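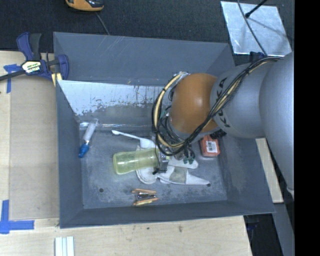 What the Sorting Bin Holds
At the Etalden reuse center, small household goods are given a second look before they are given away

A bottle, a glove-like piece of white fabric and a white long-handled utensil have little in common in the home. One belongs near the sink, one in a drawer or a garden shed, and one in the jar beside the stove. In a gray bin with a scuffed metal floor, they lie together and present the same question to the person responsible for them: where should each one go next?

The question is a familiar one at Etalden, a reuse center that has accepted household goods from the public since it opened in a former tile warehouse. Furniture and appliances arrive by appointment. Everything else comes in through the side door, in shopping bags and shoe boxes, and is known to the staff simply as "smalls." In May the center received 547 bags of them.

Smalls have long been the least studied part of the donation stream. A chair is easily judged. A drawer's worth of mixed objects takes longer, and for many years the center sent most of its mixed bags directly to disposal. That practice ended when Kyung-tae Cha was appointed to direct the sorting room. Mr. Cha had previously managed the stockroom of a restaurant supply house, and he regarded the loss of usable kitchen goods as a matter of procedure.

"The objects were in good order," he said. "The method was poor. We were asking people to judge a whole bag at once."

The present method divides the work into stages. The contents of a bag are spread in a bin so that no item is hidden beneath more than one other. Textiles are lifted out first. Bottles and other containers follow, then utensils, and finally the narrow articles that tend to settle against the walls. In the bin shown at the opening of this article, the slender tube with the bright blue end would be left for that last stage, while the white fabric would ordinarily be drawn out from under the yellow-green bottle before anything else was handled.

The order was not settled at once. An earlier version began with containers, on the theory that the largest items should be cleared first. Sorters found that a bottle resting on cloth tended to roll when the cloth was pulled and that utensils were often caught in the folds. Mr. Cha revised the sequence after a trial of three weeks, and it has been changed only once in the time since.

Each category has its own standard. Textiles are checked along the seams. Gloves are held until a pair can be made, and a single glove is kept for one month before it is sent for fiber recovery. Bottles are examined for cracks, smelled, and matched with a cap if one can be found. Those without caps are set aside for Pado, a neighborhood garden program that uses them as watering vessels.

Utensils receive the closest attention. The head and the handle are inspected separately, and particular care is taken at the point where they meet. Spoons, ladles and turners that pass are washed and bundled in sets of four for Gasik, a community kitchen that furnishes first apartments for families leaving temporary housing. Demand for these bundles is steady. According to the kitchen's intake desk, a long-handled spoon is requested more often than any pan.

Tubes, sticks and slim cylinders of every sort form a category of their own. They are the items most likely to be misjudged, as a glue stick, a marker and a travel container may look much alike at arm's length. The rule is that no such article is placed in a tray until it has been picked up and opened. Those with contents are sent to the supply table, and the remainder are recycled according to material.

Aurélien Barbier, who oversees the training of new sorters, begins every course with a bin of ordinary objects and a period of silence. Trainees are asked to look for a full minute before they say anything. They then name what they can identify and, with equal care, what they cannot.

"People want to finish quickly, so they decide too early," Mr. Barbier said. "A white shape under a bottle may be a glove. It may be a sock or a cleaning cloth. The correct answer at that moment is that it should be moved and examined."

His course lasts three mornings. The second is devoted entirely to kitchen goods and the third to the paperwork that accompanies each outgoing tray. Graduates receive a printed card listing the stages in order -- many of them keep it taped inside a cupboard at home.

The center's results have drawn interest from the nearby town of Yeom, where a similar room is being prepared in the basement of the public library. Its shelves are in place, and the first trays have been labeled. Mr. Cha has visited twice to advise on the height of the bins, which he prefers low enough that a seated sorter can reach the far corners.

Donations of smalls are accepted at the side door from nine in the morning until four in the afternoon. Bags should be left untied. Knives and other sharp articles should be wrapped in paper and handed to a member of the staff.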